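ROBOT MANIPULATION LAB
Week 14 notes: comparing grippers on soft stuff
May 2022
Instructor: Cristóvão Figueiredo

Read before lab. Bring your own log sheet, we ran out last time.

Where we are: the Pikar two-finger and the Siriwan suction head have both been through the box set. Boxes are easy. Flat faces, known size, nothing moves when you touch it. This week is bags and cloth. Expect your numbers to drop, grade does not depend on them.

Why bags are hard
- shape changes on contact
- handles flop, cast shadows, and the shadow looks like a handle to the detector
- paper creases, so the depth map gets noisy right where you want to grip
- bags lie on each other. Pull one, get two

Suction on kraft paper: leaks at every crease. Voltura pump at full power still only got 25 good lifts out of 81 tries in my own runs. Try it anyway, but don't spend the whole session there.

Two-finger: go for the handle or the rim. Rim is more forgiving. For handle grasps, come in with fingers open, one on each side, close slow. Stop on force and not on position (half of you had this backwards on the quiz). 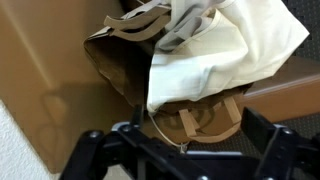

Wrist camera view, fingers open on either side of the lower bag. Handle shadows show up as dark curves on the paper.

Things to think about with a pile like this. Which item goes first? The cloth is over part of the upper bag, so if you grab that bag you probaly drag the cloth too. Cloth first then. But pinch where? A fold is good, a flat area is bad, fingers just slide. And watch the string, a thin thing like that drops out of the depth image completely. Color image only.

Also the gripper's own shadow. Background subtraction will call it an object. Mask it or move the light, either is fine, write down which.

Lab procedure
1. Home the arm. Check e-stop. Yes every time.
2. Load the Keststead controller profile for your gripper. Wrong profile = wrong force limit.
3. Wrist cam on, lock exposure before first run.
4. 14 attempts per gripper, same starting pile as near as you can get it. Save a picture before each one.
5. Log: target, grasp point, result (clean / dragged something / slipped / missed).
6. Swap and repeat.

A lift counts if the item clears the pile and holds for 2 seconds. Dragging a second item along is not clean even if it looks great.

Write-up: one page plus the table. Say which gripper you'd pick for mixed bags and cloth and which failure bothered you most. Don't average the paper and cloth results togther, they are different problems.

Next time: wrist camera vs fixed overhead, same pile. Skim the calibration handout again.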